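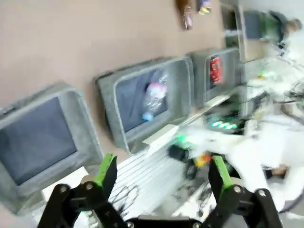

Rantala Storage rents shelf and locker space by the month at our Nundville building. Most customers are small sellers who have run out of room at home. Small items go in open bins, and the gray plastic ones with thick rims, mounted in a row along a tan wall, are the standard type.

How much does a bin hold?
Up to 50 pounds. Heavier items need a floor space.

What does it cost?
Bins are $61 a month. Lockers are priced by size - ask at the desk.

Is there a deposit?
Yes, $100, returned when you hand back your key card.

Can I come in at any time?
The Vundov Street door opens at 7 a.m. and locks at 9 p.m. The desk closes at noon on Friday.

What can't I store?
Food, fuel, paint, live plants and anything that leaks. Batteries are fine if they are inside the product they came with.

Can you accept deliveries for me?
Yes, if your unit number is on the label. Bitov parcels come to the side entrance - please don't send them to the desk.

How do I cancel?
Email us before the first of the month. We don't refund part months.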